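From: Olga Palma
To: Silville Toy Swap list
Date: 6th September
Subject: Re: [silville-swap] peg boards - what's everyone using?

Maarja Lukoševičius wrote:
> Does anybody still have one of the Gorel boards with the knobs? My
> youngest has outgrown the chunky Raketti one and I'd like something
> with smaller pieces before preschool starts up. Also, do I sand the
> holes if the pegs stick, or is that a terrible idea?

Hi Maarja, and hi all,

Please don't sand anything yet! I did that to a Dunne set back in August and now every peg wobbles like a loose tooth. Try a dry toothbrush around the inside of the holes first - you wouldn't believe the cracker crumbs that came out of ours. If a peg still sticks, rub a bit of candle wax on it and twist.

As for smaller pieces, I've really come around to the kind where the shapes go into separate raised plates on a plain board. Each cut-out sits up a little, so kids can feel for the edge, and when they get bored you can just have them stand the pegs up anywhere they like. I'm also a big fan of one color for all the pieces (blue, for preference), so they have to go by shape and can't cheat by matching colors. 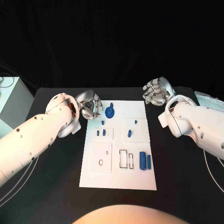

White board, blue pieces, the gear shape with its peg on top near the far end.

The gear is the one my two fight over. It's easy to grab by the peg, so I'd hand that over first and save the little cylinders for later, once they've got the hang of pinching and turning. And put something dark under a white board if you can (I use an old black tablecloth), it makes stray pieces so much easier to find.

I don't have a Gorel to spare, sorry, but there was one in bin 14 last time I was at the swap shelf. It was missing its lid but otherwise fine. I can grab it for you when I drop off our puzzles, just let me know before Thursday.

Olga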